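Shack and bench notebook
August 29, 2020
Merncombe, back bench and garden

A long entry today, so put the kettle on if you are reading this over at the Odum end. I wanted to get the choke measurements down while I still remember which lead went where, because last time I trusted to memory and spent half of December undoing it.

The job was to find out why the noise on the low bands creeps up whenever the long feed line is connected at the house end. I had half convinced myself it was the antenna picking up the neighbourhood, and I was quite fond of that idea (it meant there was nothing for me to do). So I began with the clamp-on current probe, the homemade one with the split core, and walked it down the coax from the feed point to the window, stopping at each of the pegs I put in last summer. The current on the outside of the braid was lowest out by the hedge and rose steadily towards the house, which rather put paid to the neighbourhood theory.

Next, the chokes. I had two to compare: the old one, wound on a single core with 13 turns of thin coax, and the Mkhize pattern, which uses two cores stacked and fewer turns in a crossover winding. Both were measured on the Flesadex analyser with the shortest leads I could manage, and I did the open and short fixtures first like a good boy. The old choke came out at 1,609 ohms at its peak, but the peak sits well above where I need it, and by the bottom band it has fallen away to something I'd be embarrassed to own up to. The Mkhize one gets to almost 2,000 ohms and stays broad and mostly resistive on either side, a lovely lazy hump of a curve.

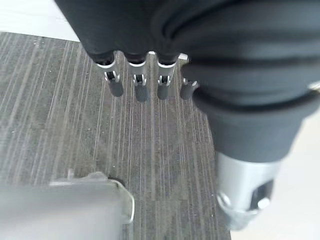
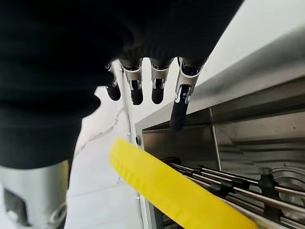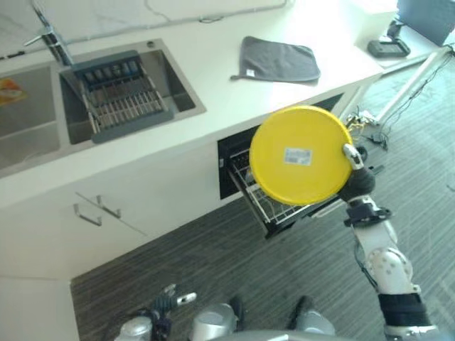

Last one: yellow plate with the small label, by the open dishwasher drawer.

After lunch I put the Mkhize choke in at the window and went round with the probe again. The current at the last peg dropped very nicely, and the noise on the receiver came down with it – a good couple of S-points by ear, though I'd want to do it properly with the step attenuator before anybody quotes me. Moving the same choke out to the feed point made much less difference to the noise, but it did tidy up the odd wobble in the match when I touched the rig case. I suspect we want one at each end, and I'm sorry to say that means more cores.

One muddle to own up to: file 49 in the analyser folder is labelled as the old choke but I had the fixture the wrong way about, so please ignore it. I'll run that one again.

Still to do: wind a second Mkhize choke, replace the tape on the plug by the water butt, and find the other N-type adaptor, which I had in my hand this morning.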